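Sat 4 January, two-arm bench, Plovstead room

Good day on the bench! Got in early and had the whole place to myself until Jarrah showed up, so I finally did the cable re-dress on the right arm that I've been putting off since November.

Background for Salma, who was away: on long reaches the gripper cable was going tight at the wrist, and twice before the break we lost comms to the gripper halfway through an episode. Fault comes up as a timeout, so we'd been blaming the driver. Jarrah unplugged and reseated the connector and found one pin a bit bent. Straightened it with the fine tweezers (the Cedmont ones, please put them back in the top drawer) and it now seats with a proper click. Lovely sound.

Then the cable itself. I took off all the old ties, put the arm in its furthest pose over the far corner of the mat, and left enough slack that nothing pulls there. Re-tied at the upper links only. That leaves a big loop near the wrist when the arm is folded, more than I'd like. It moves freely through the full wrist range, I checked in freedrive, slowly, both directions.

Other jobs:
- Collar screws on both grippers checked. Right was fine, left had one I could turn with two fingers. Torqued the lot to the value on the Humphreys sheet.
- Gripper activation run on both, full open and close, 20 cycles each. No faults.
- Finger pads wiped down with alcohol. Left pair is getting shiny, new ones are on the Makari order.
- Brown paper smoothed out and taped again at the back.

After lunch we put the desk set out (laptop, mouse and pad, wooden box, power cord) and got going with teleop. Jarrah drove, I watched the cables. 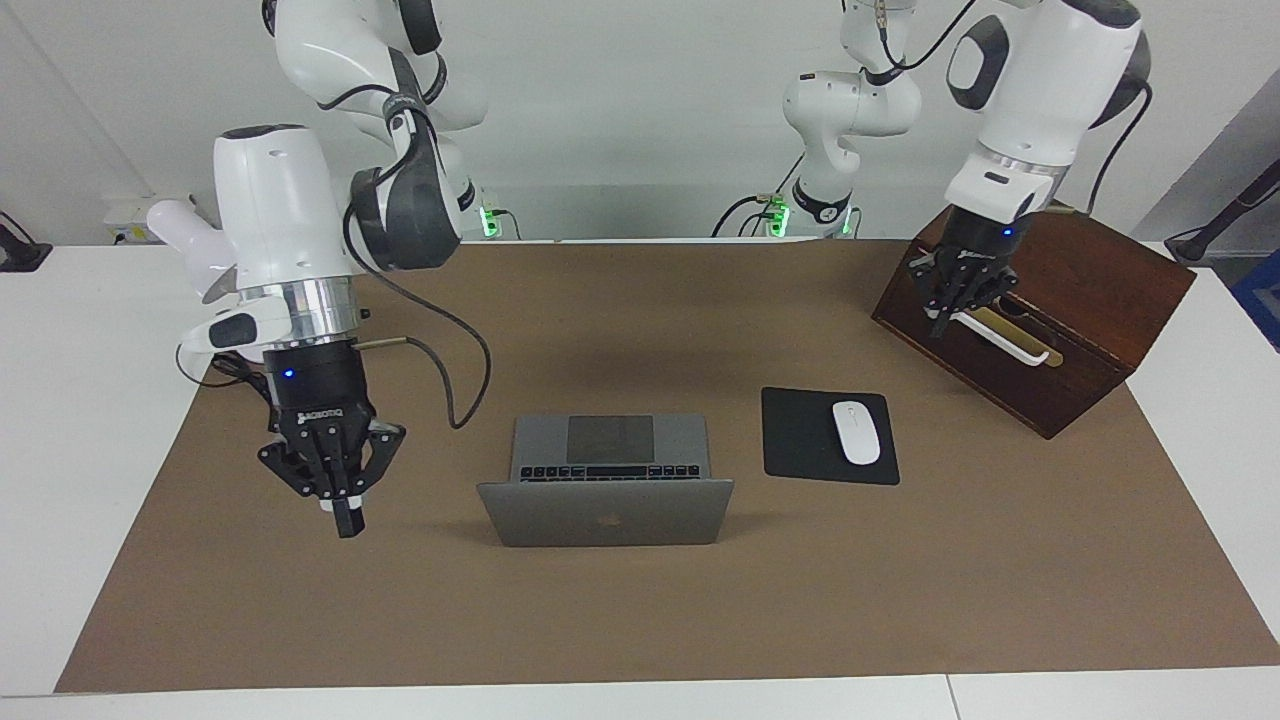
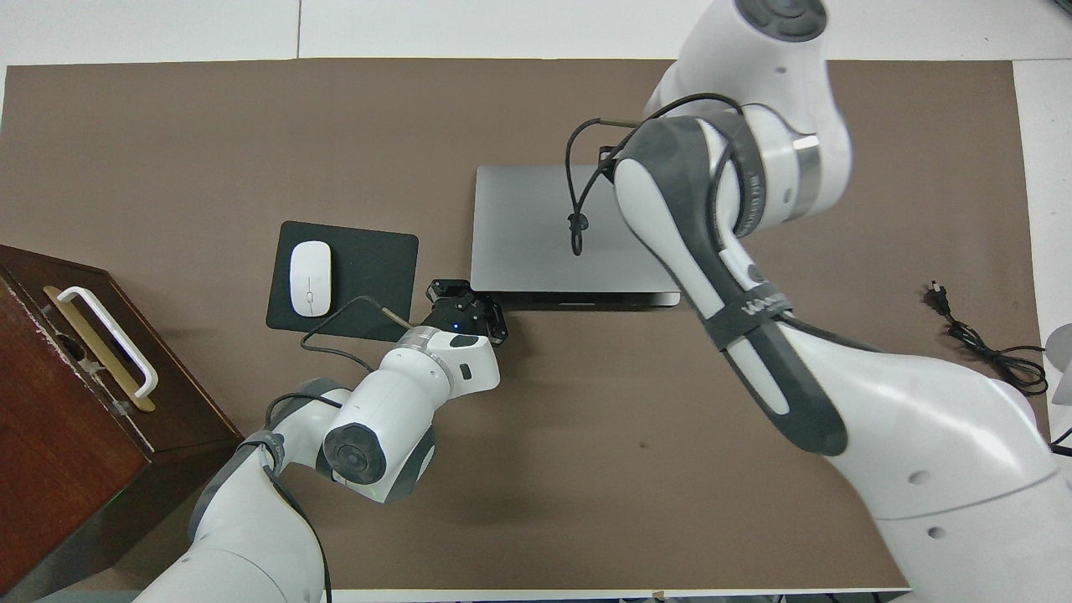

Ran 56 episodes in the afternoon and not one gripper timeout. I'm so pleased with this. Before the break we couldn't get through a morning without a restart, and now the right arm just goes where you send it and the joint currents look calm the whole way. Jarrah says the leader arm feels lighter too, though we didn't touch it, so I'm putting that down to good mood.

We did throw out 3 episodes, all for the same thing: cable loop brushing the laptop lid on the way across. No harm done but I don't want it in the set. Tried a short velcro strap halfway down the loop and that brought it in by 5 cm. Better, still not right. I want to try a soft coil sleeve next, there's a length of it in the Makari box.

Left arm cable is still on the old ties. Same treatment Monday, Salma if you're in, I could use someone on the pendant while I tie.

Powered down, grippers open, e-stop in. Backup of the config is on the shared drive under today's date.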